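4.2 Packing the small pouch

This section covers the soft pouch that goes in the outer pocket of the Tikton travel kit. The older Ergate guide gave it one line ("fill and close"), and that line is responsible for a good many split zippers. The steps below are slower. Whether they are worth it for a weekend trip is your decision.

Before you start

Clear a flat surface at table height. A bed is not flat, whatever the kit leaflet says. Open the zipper all the way and turn the pouch upside down over the table. Old receipts and loose caps collect in the corners.

1. Put everything you mean to carry on the table, outside the pouch.

2. Take away anything you did not use on your last trip. The leaflet suggests packing "for every situation." Dilruba Pramanik, who checked this section, tried that in October and could not close the bag.

3. Put flat items in first, against the back.

4. Put bottles and tubes in next, caps up. Tighten each cap by hand, even on bottles sold as leakproof.

5. Put the things you will want first at the front, behind the window.

6. Close the zipper with one hand while holding the fabric together with the other. If it stops, open it and take something out. Do not pull harder.

Note: The Roussel insert (part 609) is sold as a way to keep the contents upright. It also takes up room. Try the pouch without it for a week before you buy one.

Caution: Do not pack open blades in the pouch. The window is plastic and will not stop a point. The fabric is padded, but padding is not armor.

4.3 Checking the packed pouch

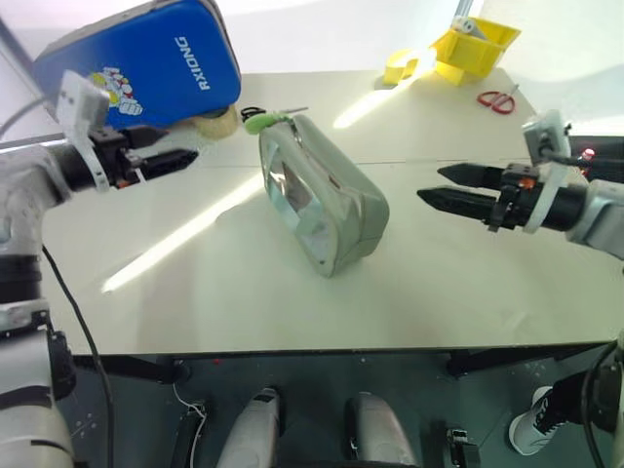

Scissors are the item people argue over most. Our advice is to leave them out until the rest is packed, then decide. Stand the pouch on one long edge, with the zipper at the top, as the grey-green one is standing, and keep the black-handled scissors behind it for the moment. If you do take a pair, put a cover on the blade and lay them flat along the back. A bright pull like the lime-green one is easy to find in a dark bag – probably the only extra on these pouches we would pay for.

1. Let go of the pouch. If it falls over, move the heavier items toward the bottom edge.

2. Look through the window. If you cannot pick out the item you put at the front, go back to step 5 of section 4.2.

3. Lay the pouch down, press lightly on the window, and check the zipper for gaps.

Note: Benjamín Ibarra prefers to skip step 3 when there are no liquids inside. We have left it in.

For cleaning, see page 169. For replacement zipper pulls, see page 189.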